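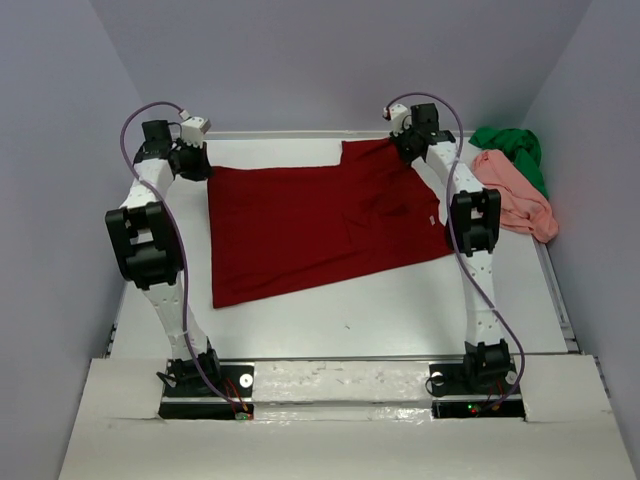 Anahera Henare asked in January whether the collar should be set before the hem. It should. Collar first, then shoulder seams, then hem.

Slide 2. Flatten the T-shirt by hand from the center out. Creases left near the collar carry through every later fold. 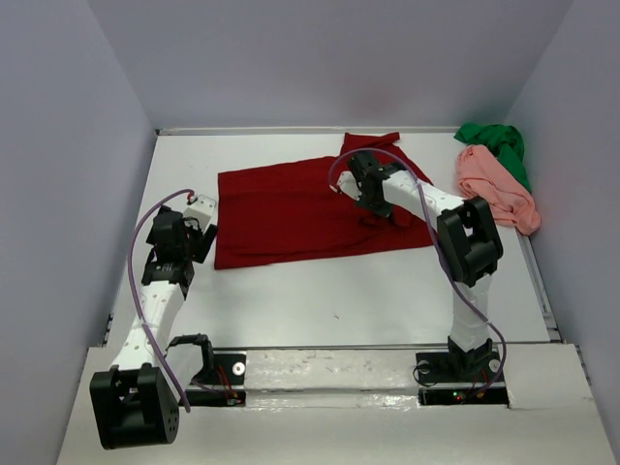

Slide 3. Sleeves go in next, to the side seams. Fold in thirds lengthwise, then in half. Allow about five seconds per fold. Pause for questions.

Contact: Paavo Vainio, Surkar
2 comments | 8 shares
Back to top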